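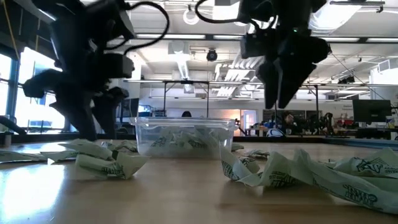 Grabowska is looking for people who are hard to convince

Posted Apr 8, 2019

We are putting together a small panel of people to sort, pack and complain. The subject is single packets: the little paper ones that pile up in a drawer or a tub until you can't find the one you wanted. A company called Urnano has written a packing guide, named Handier, which claims that anyone can put a mixed heap of packets away in a clear open box so that they stay easy to find. Urnano has asked us to test that claim. We have read the guide twice and have our doubts, mostly about chapter two, where flat packets and crumpled ones are treated as if they behave the same way.

What you would do

You come to our room in Clesatmont for one session. You get a table, a clear plastic box and a heap of paper packets. First you put them away however you like. Then you read the guide and do it again its way. After that you are asked to find certain packets while we time you, and you fill out a form. The form has a large blank space at the end and we would like you to use it.

Some packets will be folded or curled before you get them. Please don't flatten them unless the guide tells you to. It tells you to in one place and then seems to forget.

Who we want

Adults who pack things at home or at work and have opinions about it. Kitchen staff, office supply people, parents who do school lunches. You don't need to be tidy. If you have bought a drawer organizer and regretted it, mention that when you write. We don't want people who sell storage products or teach classes on decluttering, and we can't take anyone who works for Urnano.

What you get

A session pays $46, handed over before you leave, whether you liked the guide or hated it. We don't cover parking. There is coffee, and we make no claims for it.

A word about the promises

The cover of the guide says it saves time. We asked how much and were told "plenty." The only figure we got was from an earlier trial with 139 people, none of whom were asked to pack without the guide first, so we can't say what they were being compared with. Our sessions are set up differently, and if the results are dull we will report that they are dull.

How to apply

Write to the Grabowska panel desk with "packets" in the subject line. Say which days suit you in June and tell us, in a few sentences, what you do now with small things that come in paper. Applications that only say you are passionate about organizing will go to the bottom of the pile.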